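Ticket 1327: Plan and budget for second gripper arm, board handling cell
Status: Open, waiting on quote
Opened by: Cell lead, Plolten shop
Queue: Equipment planning

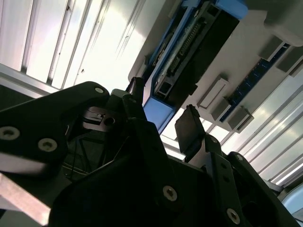 Attachment 1: wrist view, fingers up, blue-framed module overhead.

Original request

We want to add a second arm to the board handling cell before the end of October, and I'd love to have the numbers settled before anyone signs anything. The first arm has been such a good addition that everybody has a wish list now, so I'm putting it all in one ticket. Please add to it!

What we need out of this ticket:
- a decision on which gripper fingers to buy (same as now, or the longer set)
- a parts list for spares, with prices
- a yes or no on the Bhatia service plan
- somewhere to put the thing

The attachment is the one to look at when you think about reach. With the wrist tipped back like that the fingers are pointing up at the underside of the module, and there's a lot going on up there: the board in its blue frame with the long row of pin headers, and then the strip with the grey blocks sticking out of the plate next to it. Anything we buy has to get in among those without touching them. Catalog pages always show a gripper over a nice flat table, which is no help to us at all.

Update 1, Wednesday, 9:40 am

Called Skindia about lead times. They have the arm itself in stock. The gripper is a separate line on the quote and ships from a different warehouse, so it could land 10 days after the arm. I asked if they could hold the arm and ship both together and they said yes, no charge. I'd take that. Last time we had an arm standing around with no hand on it and we kept walking over to admire it and getting nothing done.

They also asked whether we want the flat pads or the grooved ones. We run flat pads and I said flat. If anyone disagrees, speak up before the quote comes back. Changing pads later is a separate order with its own shipping.

Update 2, same day, 11:15 am

From the electronics bench: please, please budget for a cable guide. The thin cables inside the gripper housing run across an open cavity on the current unit, and every time we change a finger we have to mind them. Skindia sells a little clip-in guide. It's cheap compared with everything else on here and I would buy two, one for each arm, today if I could.

Also asking for a spare mounting block. It's the small grey one that sits between the fingers. When we had the housing open in the spring we found out it's sold only as part of a kit with the screws, and the kit took longer to arrive than the arm did. One kit on the shelf would make me very happy.

Update 3, same day, 2:05 pm

Screws. I know, but hear me out. The plates are held on with round hex-socket heads and the bracket has its own, and I don't want to find out in the middle of a job that we're one short. Skindia has a bag of 29 assorted for this model. Put one bag on the order. And a decent set of hex keys that lives at the cell and nowhere else, because the set we have now travels.

Update 4, same day, 3:30 pm

Reply from planning: all good so far, and thank you for writing these up with reasons attached, it makes my job a lot easier. Three questions back.

1. Finger length. The longer set costs more and has a lower payload. Do you need the reach, or is it nice to have?
2. Can the second arm share the controller cabinet?
3. The Bhatia plan covers two visits a year. Did we use both visits this year?

Update 5, next morning

Answering in order.

Finger length: I went back and forth on this and did a proper check. I made a cardboard copy of the longer finger, taped it to a stick, and tried it against a spare module with the power off. It gets in past the corner block of the blue frame with more room than the short one, but the tip ends up very close to the connector socket at the lower end of the board. The short fingers come in from the side and stay clear of it. So for the work we do now, the short set is fine and I'd save the money. If the Plomo boards come to us next year we should look again, as those are deeper.

Cabinet: yes, there's a free slot. We need one more power supply and a longer cable run. I've added both to the list.

Bhatia visits: we used one. The second one we never booked, which is our own fault. The visit we did use was excellent. The technician found a bracket screw backing out, tightened it, marked it with paint pen and showed us how to check the rest. I'd keep the plan and put the second visit on the calendar the day we renew.

Update 6

Where the arm goes. I measured the bay twice. If we move the parts rack one position over, there's room for the second arm with the same overhead clearance as the first. Please keep that clearance in the plan! There was talk of dropping the lights lower to get them closer to the work. With the wrist tilted all the way back, the fingers need that height, and the ribbed panels already throw plenty of light. More than plenty, if you ask the camera. I'd sooner spend a little on a shade for the wrist camera than move any panels.

Adding to the list: one shade or hood for the wrist camera. Skindia doesn't make one. We can print it ourselves, so the cost is a bit of filament and an afternoon.

Current list

- Arm, same model as the first: 1
- Gripper, short fingers, flat pads: 1
- Spare flat pads: 4
- Cable guide, clip-in: 2
- Mounting block kit with screws: 1
- Assorted screw bag, 29 pieces: 1
- Hex key set, to stay at the cell: 1
- Power supply for the cabinet: 1
- Longer cable run: 1
- Bhatia service plan, renewal, both arms: 1
- Camera shade, printed in house: 1

Taken off the list: longer fingers, grooved pads, lower lights.

Update 7

Planning again. This is in good shape. I've sent the list to Skindia as one quote with combined shipping, and I asked for the spares to be shown as their own lines so we can see what they cost. Bhatia is being asked whether adding a second arm changes the price of the plan or only the length of the visit.

One thing I'd still like from the cell: how many hours of setup should I plan for? I need to keep a person free for it, and I don't want to guess low and have you doing it over lunch.

Update 8

Setup for the first arm took us 4 days, and a good part of that was learning where everything was. We have the notes from it and they're good notes. Still, I'd book 4 days again. If we finish early, we'll spend the rest teaching the second shift, who have been asking to get their hands on it since spring and are going to be thrilled.

The rack can be moved any afternoon. Tell us the ship date and we'll have the floor cleared and taped before the crate gets here.

Status changed: waiting on quote from Skindia, waiting on reply from Bhatia.
Next action: planning to post both prices in this ticket.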